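How to run a simulator demo at your robotics open day

We had our third open day at Pandwood in February, and the simulator table was the busiest spot in the building all afternoon! Several people have asked how we set it up, so I've written down what we do. You need a decent laptop, a big screen, a game controller and a bit of patience.

1. Pick one room and stick with it

Choose a virtual room that feels lived in. Ours has pictures on the wall, a window and a wooden table with mugs on it, and visitors take to it straight away (one lady spotted the Starry Night before she'd even sat down). Load it before the doors open. Our first load took 14 minutes, and that's a long time to stand next to a progress bar making small talk.

2. Start with the gripper empty

Let people move the arm before they try to pick anything up. Give them a couple of minutes to swing it about, tip it over and get thoroughly lost. The view from behind the fingers moves with the wrist, so the whole room leans when the wrist does, and it takes a little getting used to. 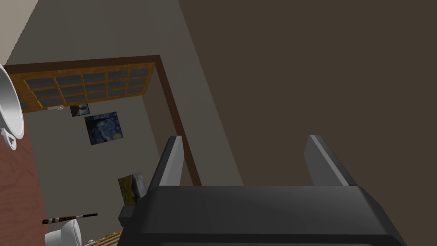

Zulmira Antunes ran the table for us and she has a lovely trick for this stage. She asks each visitor to point the fingers at something on the wall, then at something on the table, and only then mentions the grab button. By that time they've stopped looking at their hands.

3. Set a small task

"Pick up a mug" is plenty. Allow 10 minutes a turn, and put a reset on a key you can reach without leaning across anyone. You'll press it a lot!

4. Keep the recordings

We save every run with the visitor's first name or a nickname, then play a few back on the big screen while people have their tea. Children adore seeing their own attempt again, drops and all. Check your disk space the night before, and turn off automatic updates while you're at it.

5. Have a sheet to take away

One side of A5 with the name of the simulator, where to download it and when your club meets. Ours ran out by three o'clock, so print more than you think you need.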